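Rerkley Room reusable cup scheme: progress report to the Imeck Small Grants Fund

Hello again! This is the second report on your grant and it takes us up to the end of February. I've tried to follow the headings on your form, but a couple of them didn't fit what I had to say so I've wandered a bit. The spending sheet is attached separately.

What we said we'd do

The short version for whoever is reading this for the first time: the Rerkley Room is the carpeted study and meeting space upstairs at the Stokdale Centre. People come in to work, revise, hold club meetings and occasionally have a quiet nap. The café downstairs used to send everything up in paper cups with plastic lids, and by mid-afternoon the bins were heaving. We asked you for money to buy proper insulated tumblers with lids and metal straws, somewhere decent to put them, and the bits and pieces needed to wash them. People borrow one for the day, get it filled downstairs, and put it back before they go home. There's no deposit and no card to swipe, just a clipboard.

How it's going

Better than I dared put on the application. Since we opened the shelf we've had 1,366 borrowings on the clipboard. That figure is a bit on the low side if anything, as there were a few mornings when the pen had gone walkabout and I know full well cups were going out. I now tie the pen on with string, like a bank used to.

We bought 31 tumblers with the first payment and I'm pleased to say 30 are still with us. The missing one went out on a wet afternoon before Christmas and I have made my peace with it. One in thirty-one over a whole autumn and winter seems very fair to me, given that we don't take names, only the time out and the time back.

The busiest stretch is between ten and noon. There's a second, smaller rush at four when the school-age lot arrive, and they turned out to be the keenest borrowers of the lot. They love the straws. The grown-ups mostly take the straw out and leave it on the side, which has caused its own trouble (see washing, further down).

The baskets

You may remember that the application had a line for a trolley. We tried one, on loan from Troncoso, who fit out offices and were very decent about it, and it was awful. It rattled, it rolled off by itself if you leaned on it, and the castors picked up carpet fluff until they stopped turning altogether. It went back and I asked your office if we could spend that line on something simpler, and you kindly said fine.

What we've gone with is white wire baskets that sit straight on the tables. You can see through the sides, so it's obvious at a glance whether there's anything left in the bottom, and a flat white panel goes across the top rim to make a little raised shelf. Clean things live underneath and the one you're using stands on top, up off the work surface and away from your elbows and your laptop. I was worried the panel would slide about but it behaves itself as long as you don't shove it. 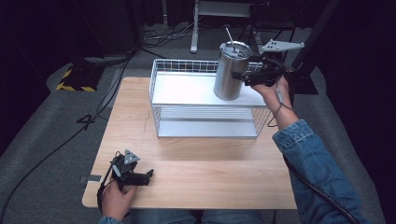 Could we have a lip round the edge of that shelf part, somebody wrote on the comments sheet, as I'm forever convinced I'm going to send my tea over the side, and also please may we have one nearer the window, I feel left out over there.

I've moved a basket nearer the window, that was easy. The lip I'm less sure of. I had a go with some self-adhesive edging left over from another job and it looked dreadful and peeled off within the week. If we get any money together for a second phase I'd like to ask Troncoso whether they could bend up the front edge of the panels for us, but I don't want to promise anything. In the meantime I've put a line on the notice asking people to stand their cup well in from the edge, and I haven't had a spill reported from a shelf yet. I have had spills reported from the floor, the windowsill and, once, inside a rucksack.

One thing I'd do differently is the spacing. I started with the baskets in the middle of each table, thinking everyone could reach, and of course then nobody had room to spread out a big sheet of paper. They're now set back towards the far side and the complaints have stopped. The patchwork group in particular were very relieved.

Washing, lids and straws

Right, the unglamorous bit. The steel part of the tumblers is no trouble at all. It goes through the café's dishwasher and comes out looking respectable, and if it gets a bit smeary I give it a rub with a dry cloth on my way past. The brushed finish hides fingermarks very well, much better than the shiny sample we were sent first (I'm glad we held out for it).

Lids are another matter. We chose clear ones on purpose so that people could see they were clean, and I'd still choose clear ones, but by golly it means you see everything else as well. Any trace of hot chocolate shows up. Milk is the worst, it gets into the grooves and dries there. The dishwasher shifts most of it, and for the rest we do a soak in warm water with a spoonful of bicarb while the café is clearing up, then a once-round with a narrow brush. The brushes were the best few pounds in the whole budget. I bought a pack of 8 and we're on the third.

The straws need the same brush, pushed right through from both ends. Loose straws were turning up all over the building until I put a tall jar next to the returns tray with a label saying STRAWS LIVE HERE. Crude, but it did the trick. I'd also recommend that anyone copying us decides early on that the straw comes back with the cup, whether it was used or not, so there's one rule and you don't have to sort the clean from the dirty.

I did ask the café whether the extra washing was a nuisance, as it's their machine and their hot water. They said the lids were a bit of a faff at first but they'd far sooner that than run out of paper cups in the middle of a busy morning, and they've saved enough on cups that they now knock a little off the price of a drink if you bring a tumbler down. I hadn't asked them to do that! It's the sort of thing I'd have put on the application if I'd thought of it.

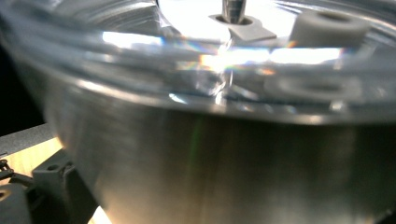 Are the lids going to last, or will we be buying them again in a year?
They should see out the grant period comfortably. I check them over once a month for cracks and cloudy patches, and there's a small stock of replacements in the cupboard that came out of the first payment.

The seals are a different story, as they do stretch a bit with the heat. We've replaced a handful. They cost pennies and pop in with a thumbnail, so I'm not asking for anything extra there, I'm only mentioning it so it doesn't look odd on the sheet where I've put "seals" four separate times.

The tables

Strictly speaking you didn't pay for these, but they've become part of the story so I'm going to tell you anyway. The Rerkley tables are a pale wood finish with a lovely wavy grain, and they were my big worry from the start. Before the scheme, paper cups sat about on them all day, got soft at the bottom and left rings, and I spent a good many evenings with a cloth trying to get the rings out. I was half expecting that steel would be worse, and that we'd have scratches to go with them.

So when we opened I went over every table and made a note of the marks that were already there, and I've been back over them each month since. It's dull work but I found I quite enjoyed it, you get to know them. One has a long oval swirl in the grain that I must have wiped over hundreds of times without ever looking at it. As for the marks, I've found no new rings on the tables that have a basket, and a couple on the one that didn't (it does now). No scratches from the tumblers that I can find. There's one scratch from a pair of compasses and I know which homework club to thank for it.

I've switched cleaning spray, too. The old one left a film that made everything feel tacky, and you'd pick your cup up and it would sort of kiss the table. Now it's a damp cloth and a dry cloth after it, and nothing else unless somebody's been eating jam.
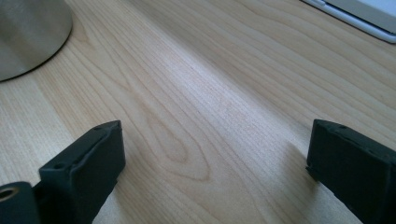 What's left to do

The second payment is mostly unspent, which I know you'll want explained. I held back on buying more tumblers until we'd got through the winter and could see how many we were short on a busy morning. The answer is that we do run out some days before eleven, but they're back by lunch. I'd like to buy a smaller second batch, in a shorter size, for people who only want a quick coffee. The tall ones are grand for water all day but they look a bit silly with an espresso at the bottom.

I'd also like to replace the clipboard with something that stands up, have a proper go at the shelf lip, and put a returns tray at the foot of the stairs. A surprising number of people get as far as the front door before remembering they've still got a cup in their hand, and I've seen them dither.

Could you let me know if moving the leftover trolley money across to the shorter tumblers is all right? It's the same line, just a different cup. I won't order until I hear from you.

If anyone from Imeck fancies coming to see it, mornings are best, and come before ten if you want a seat by the window.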